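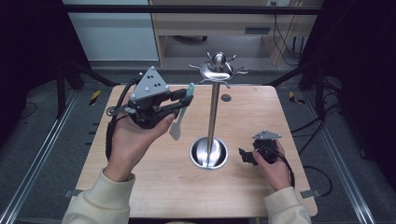 Light wooden tabletop with rounded corners

Irnance Tabletop Oil, Clear Matte
Supplied by Brisow Surface Care

Irnance Tabletop Oil is a penetrating finish for bare or previously oiled wood. It is intended for interior tables, desks, benches and counters in schools, offices, dining rooms and workshops. The oil soaks into the upper layer of the wood and dries to a low sheen, leaving the grain visible and the surface open to later repair.

The clear grade deepens the natural color of the wood slightly. On maple, birch and other light species a warm tone should be expected, and it will increase over the first year. Customers who wish to keep a very pale appearance should order the Pale grade, which carries a small amount of white pigment. The two grades should not be mixed on the same surface.

Suitable surfaces

Solid wood and veneered boards may be treated. Veneer must be sanded by hand only. The oil is not suitable for laminate, melamine, painted wood or any surface that still carries varnish. Old varnish must be removed completely, including at the edges and on the underside of any overhang. Teak and other oily species should first be wiped with denatured alcohol and left to dry.

Preparation

Sand the surface in the direction of the grain and finish with 150-grit paper. Finer grits close the wood and reduce absorption. Rounded corners and profiled edges expose end grain, which takes up more oil than the face of the board and may dry darker. To limit the difference, sand these areas one grade finer than the rest. Remove all dust with a vacuum cleaner and a dry cloth.

Application

Stir the can well. Apply a thin coat with a short-pile roller or a lint-free pad and work it along the grain. After 20 minutes, wipe off everything that has not been absorbed. Excess oil left on the surface will remain tacky and can be corrected only with a solvent. Allow the first coat to dry overnight, then apply a second coat in the same way. Tables in heavy daily use may receive a third coat.

The room should be at 50 °F or above during application and drying, with good ventilation. Treated tables may be used lightly the day after the final coat. Full hardness is reached after 6 days – until then, keep water, hot dishes and table coverings off the surface.

Care and renewal

Wipe with a damp cloth and dry promptly. Mild soap may be used. Scouring pads, bleach and glass cleaners will dull the finish. Water rings and light scratches can be sanded locally and re-oiled without treating the whole top. A dry or grayish look near the places where people sit is usually the first sign that a maintenance coat is due.

Product data

Finish: matte
Grades: Clear, Pale
Can sizes: half pint, quart, gallon
Coverage: 70 square feet per pint, per coat, on sanded hardwood
Cleaning of tools: mineral spirits
Storage: tightly closed, upright, protected from frost

Safety

Cloths and pads soaked with oil can heat up and ignite on their own. Lay them flat outdoors to dry, or place them under water in a closed metal container before disposal. Keep the product away from children. Consult the safety data sheet before use.

Ordering

Half-pint and quart cans are held in stock at the Mambridge warehouse. Gallon cans are supplied to order. Institutional customers may request a sample of either grade – please state the species of wood and the existing finish, if known. The former Kang Bench Oil has been discontinued; surfaces treated with it may be renewed with Irnance Clear after a light sanding.

Page last revised 24/10/2022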